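Two-Arm Bag Opening and Loading: Effect of Grip Order on Policy Success
Final report, manipulation course project, March

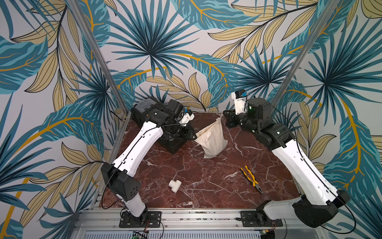

Bag loading is hard for a learned policy because the container has no fixed shape. The opening has to be held before anything can go in, and both grippers are needed to hold it. In our task the left gripper pinches one side of the rim and the right gripper, raised higher, holds the upper right edge, so the mouth of the cloth bag is stretched wide while the bottom sags onto the table. The pliers and the white pipe tee are the items to be loaded. Once the opening is set, one arm has to release, pick an item and return without the mouth collapsing.

Data

We recorded 1000 teleoperated episodes in the Brekham cell. Object positions were changed between episodes, and the bag was dropped from a low height at the start of each one to vary the folds. Episodes in which the operator lost the rim and regrasped it were kept. Two sets of equal size were recorded: left grip first and right grip first.

Method

The policy is a standard action-chunking transformer trained with the Fehr codebase. Inputs are camera images and joint positions. Outputs are joint targets for both arms plus gripper widths. We trained one policy per grip order, with the same seed and number of steps, and changed no other settings.

Results

Each policy was run 39 times. A run counted as a success if both items were inside the bag at the end. The left-first policy succeeded in 13 runs and the right-first policy in 5. Most right-first failures came before any item was touched: the second gripper closed on two layers of cloth and the mouth stayed shut. Left-first failures were mostly in the return step, when the free side of the rim had folded inward.

The tee was easier to insert than the pliers. The handles caught on the drawstring in several runs of both policies.

Limitations

One bag was used throughout, and its fabric softened over the recording period. We did not test a mixed data set or a second seed. Force sensing at the fingers would probably detect the double-layer grasp, but the cell has none installed.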